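We finally have a shopping list for the sorting bench

Posted 2022-12-02 in Workshop News

Okay, it's Friday and the equipment request is in, so I can stop being mysterious about it in the hallway. Grunberg signed off on the first round of spending for the small parts bench, and it's a little less than I asked for and a lot more than I expected!

Quick recap if you missed the October update. We want the picking of little stuff (clips, knobs, buttons, all the fiddly things that go out in the Flarnora kits) to be done by an arm instead of by whoever is free that afternoon. Before the arm itself gets bought, we're spending on hand-held grippers, the kind you squeeze and carry around yourself, so we can record people doing the job first and find out what the fingers need to be like. I was a skeptic on this. I wanted to go straight to the arm, and I lost that argument, and I'm fine now.

So, the numbers. The grippers come from Setari at 400 dollars each and we're getting 2 of them. Another 300 goes to spare fingers and mounting hardware. I tried to get a third gripper in there and was told to come back in the spring with a better reason than "it would be nice." Fair enough.

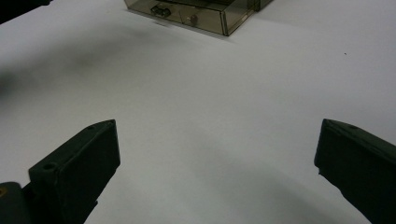 The part I keep getting asked about is the bins. The plan has a line for 68 new ones, and yes, that sounds like a lot for one bench, but the Flarnora kits have a ridiculous number of part types and I don't want us stopping to swap things out halfway through a session. I'd like see-through ones if the price holds. If it doesn't, we'll go with the plain gray and I will complain quietly.

What didn't make it into this round: new lighting, a second table, and the fancy height-adjustable stand that I put in purely out of hope. The lighting bugs me the most, to be honest, and I'm going to ask again. Shadows on a white tabletop are a pain when you're going through recordings later.

The arm is still a separate request. Rimkutė is the project name you'll see on the paperwork for that one, so if a quote lands in your inbox with that on it, please forward it to me and don't approve anything (you know who you are). We have to pick finger shapes before we can even ask for a proper price, and that means more hours with the hand-held ones first.

If your team wants bench time in the new year, put it on the sign-up sheet by the door. Mornings are going fast.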